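Puvonik Household Vocabulary: README

Version dated February 16, 2021
Maintained by the Zunodora Language Archive

Overview

The Puvonik Household Vocabulary is a bilingual word collection in English and Vietnamese. It covers the names of ordinary objects, furniture and small fittings as they are used at home. The archive prepared it for teachers of adult learners and for editors of beginner dictionaries. It holds about 2,000 entries.

The collection grew out of the Ngô word lists, which were typed from handwritten cards and had no consistent spelling. Those lists have been merged and corrected. Entries that could not be traced to a card were removed.

Scope

Entries are limited to words a learner is likely to need in the first year of study. Regional terms are included where northern and southern speakers use different words for the same object. Brand names, slang and technical terms are outside the scope. Compound nouns are listed under their first element – "key ring" and "folding table" appear under K and F.
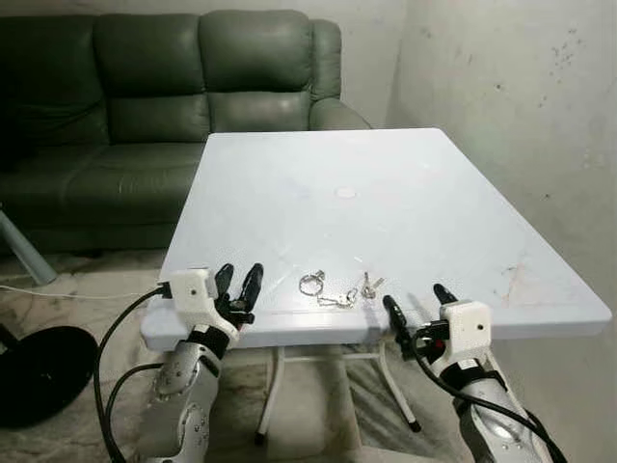

File contents

entries.csv – the main vocabulary, one entry per row
regions.csv – regional variants, linked by entry number
sentences.csv – 400 sample sentences with translations
changes.txt – a record of corrections by version

All files are encoded in UTF-8. Vietnamese text uses composed characters throughout, and users who convert the files should confirm that tone marks are kept.

Fields in entries.csv

entry_id: a permanent number, never reused
english: headword in American spelling
vietnamese: the most widely understood equivalent
classifier: the usual classifier, left blank if none applies
topic: kitchen, furniture, tools, clothing, or surfaces and shapes
note: short guidance on usage, in English

The topic "surfaces and shapes" covers words such as block, edge, corner and gap. It was added in October at the request of teachers at the Grirnorness Learning Center. 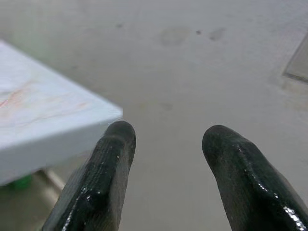 Review

Each translation was checked by two readers working separately. Disagreements were settled by Tín Hồ, editor of the collection, whose decisions are recorded in changes.txt. Sample sentences were read by one reader only and should be treated with more caution.

Known limitations

Central Vietnamese usage is thinly covered. Classifiers for borrowed words are not consistent between files, and several clothing entries still follow the older spelling of the Ngô cards.

Terms of use

The collection may be copied and adapted for teaching without charge. Published works should name the Zunodora Language Archive and give the version date. Corrections should be sent to the editor with the entry number and a source.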